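Zukville Backyard Growers – Community Help
Pots, Tubs and Balconies

Why does my potting mix set like a brick by the end of summer?

Edmund Marciniak
Posted in February

Hello everyone, I'm fairly new to this board although I've been reading it for a good while, usually with a cup of tea after dinner when I should be doing the dishes. I'm hoping some of you kind people can tell me where I'm going wrong with my pots.

We moved to a unit with a long north-facing balcony, and I've gone a bit mad with tubs. Tomatoes, basil, a lemon that was a present from my daughter, chillies, a bay tree, and some strawberries that have never really forgiven me for the move. In spring everything looks wonderful. I fill the pots with bagged mix, water it in, and away they go. Then by the middle of January the mix has dropped well below the rim, it's pulled away from the sides, and when I water, the whole lot runs straight down the gap and out onto the tiles (and from there onto the balcony of the lady downstairs, who has been very gracious about it so far). If I poke a finger in, the top is hard as a biscuit and it's bone dry just underneath.

I've been using the cheapest bags from the hardware shop, and for the big tubs I stretched it with soil from my son's back garden, because buying enough to fill them was going to cost more than the tubs did. I water every evening with a can. I've tried a wetting agent from a spray bottle and it seemed to help for a week or so, then we were back where we started.

My questions, if I may ask a few at once:

Is it the mix, or the soil I added, or the way I water?
Can I rescue what's in there now without pulling the plants out? They're still cropping, bless them.
Should I throw the old mix away at the end of the season or can it be used again?
If I make my own, what goes in it? I've read so many recipes now that I've confused myself.

I don't mind a bit of work but my back isn't what it was and everything has to come up in the lift. Thank you in advance, and sorry for the long post.

Kazimír Hrubý

It's the garden soil. Never put garden soil in pots. Tip it out and start again with decent mix, the premium stuff, not the cheap stuff.

Also water in the morning.

Volkan Değirmenci

Hi Edmund, and welcome! Kazimír is right about the soil, though I wouldn't tip out a tomato that's still giving you tomatoes, so let me have a go at the rescue part, as I've been through exactly this with my own tubs on the western side of the house where it gets truly brutal after lunch.

What's happening is that the mix has dried out so far that it now repels water. The bark and the composted bits get a sort of waxy coating on them and the water just rolls off. Once that gap opens down the side of the pot you can water until the cows come home and the roots won't see much of it. A spray bottle of wetting agent only treats the very top, so I'm not surprised it wore off on you.

For the smaller pots (the basil, the chillies, the strawberries), get a tub or a big bucket, fill it with water, put in a dose of liquid wetting agent at whatever rate the bottle says, and lower the whole pot in until the water is just over the rim. It will bubble like mad. Leave it 30 minutes, or until the bubbling stops, then lift it out and let it drain. If you haven't got the back for lifting a soaked pot – and I haven't any more either – stand it in the shower or the laundry trough and fill the trough around it, then just pull the plug when you're done.

For the big tubs you can't do that, so take a bit of bamboo or an old knitting needle and poke holes down through the crust, going gently so you don't stab too many roots. Push the loose mix back against the sides to close that gap. Then mix up your wetting agent in the can and water very slowly, stop, go and do something else for a while, come back and do it again. Three slow goes will do more than one big flood. Do that on a cool day if you get one.

Then mulch! I can't say this loudly enough. Sugar cane mulch or pea straw, a good thick layer, kept a little bit away from the stems. My mother-in-law uses torn-up egg cartons under hers and it looks dreadful but her parsley is better than mine, so I keep my mouth shut.

Put saucers under them for the hot weeks too, and the lady downstairs will thank you. Just tip the saucers out if it turns cool and wet, especially under the lemon. Citrus really do sulk with their feet in water.

I water in the mornings as well, but if the evening is the only time you've got, evening is fine.

Imke Heitmann

Lovely answers already, and Volkan's soaking advice is just what I'd do, so I'll stick to the second half of your post, about reusing the old mix and making your own. I've been mixing my own for longer than I care to admit and I'm afraid I do go on about it a bit, so put the kettle on.

First, a kind word for your son's garden soil. There's nothing wrong with it in the garden. In a pot, though, the fine particles wash down and settle in between the bigger bits, all the air goes out of it, and if there's any clay in there you get your brick. Cheap mix makes it worse because it's often made of very fresh, fine bark that breaks down quickly, and that's why the level in your tubs has dropped so much. So it's both of them together, and the heat on top.

Can you reuse it?

Yes, most of it. When the tomatoes are finished, pull them out, shake the roots off and have a look. If the plants were healthy, keep the mix. If you had wilt, or knobbly roots that look like strings of beads (that's nematodes), don't put it back under tomatoes, chillies or anything else in that family. I send mine to the green bin in that case, and I'd suggest you check what your council allows before you do the same.

The tubs with garden soil in them I would give back to your son, a bucket at a time when he visits. His garden beds will love it and you won't have to get it all down in the lift yourself.

What goes in mine

I measure by the bucket, any bucket, as long as it's the same one throughout. For a general mix that suits tomatoes, herbs and chillies I use:

6 buckets of old potting mix, sieved or at least picked over for roots
3 buckets of good compost, or new premium mix if you haven't any compost
1 bucket of coarse perlite
Slow-release fertiliser, at the rate on the packet for the volume you've made

That gives you 10 buckets, and you can halve it easily if you're working in a small space. For the lemon and the bay I leave out one bucket of the compost and put in an extra one of perlite or small bark chips, because they like it more open and they'll be in the same pot for years.

If you're using coir, soak the brick properly beforehand and let it fluff up. It holds water beautifully but there's next to no food in it. I buy mine at Prutemeo, the nursery out past the railway crossing, where they'll also sell you perlite loose if you bring your own bag and ask nicely.

Please wear a mask and gloves while you're at it, and wet the mix down a little before you start. Potting mix and compost can carry the legionella bug, and it's the dust you don't want to breathe. Perlite is dusty too, so sprinkle some water into the bag before you pour. Wash your hands afterwards even if you wore the gloves.

What to mix it in

Almost anything wide and open will do. Some people use a tarp and roll the mix from corner to corner, and that's a grand method if you have a lawn, but on a balcony I'd want something with sides. Put it up on a table if you can, so you aren't bending, and only fill it halfway or you'll be sweeping for a week. Sides that slope inward are handy because you can run your trowel down them and turn everything back into the middle. A plain metal bin takes a lot of scraping, and I wouldn't worry about scratches and scuffs on the bottom of one, though I'd be wary of flaking paint on anything really old when you're growing food.

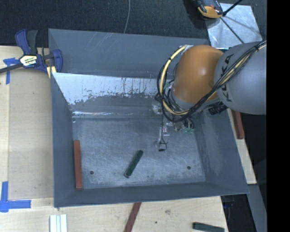
Filling the tubs

Don't put a layer of gravel or broken crocks in the bottom. I know our parents all did it, and mine would be horrified, but it doesn't help the drainage and it takes up room the roots could use. A scrap of flyscreen over the hole is plenty.

Fill to a couple of fingers below the rim, bump the tub gently on the floor to settle it, and top it up. Don't press it down with your fists. Water it in slowly and leave it a day before planting if you've the patience for it.

For the very big ones that have to come up in the lift, a 40 litre tub is as heavy as I'd go once it's full, and I'd put it on a stand with castors before you fill it and not afterwards (ask me how I know!).

Keeping it going

The old mix will have been stripped of most of its food, so give everything a liquid feed every couple of weeks once it's growing strongly. Top up with a handful or two of compost in midsummer, under the mulch, when you see the level start to drop. And a second dose of wetting agent in December, before the real heat comes, saves a great deal of grief in January.

Let us know how the strawberries go, Edmund. If they're still sulking in autumn, take a few runners and start them fresh, as the old crowns do get tired.

Edmund Marciniak

Thank you all so much, I really didn't expect such generous replies. The chillies had their bath in the laundry trough this morning and Volkan, you were right about the bubbles, it went on for ages! I've done the first slow watering on two of the big tubs and will do the others after lunch. My son has been informed that he is getting his soil back.

Imke, one more if you don't mind – would you leave the bay tree where it is until spring, or can it be repotted in autumn?

Imke Heitmann

Autumn is fine, while there's still some warmth about. Go up just one pot size, and tease the roots out at the bottom if they've started going round and round.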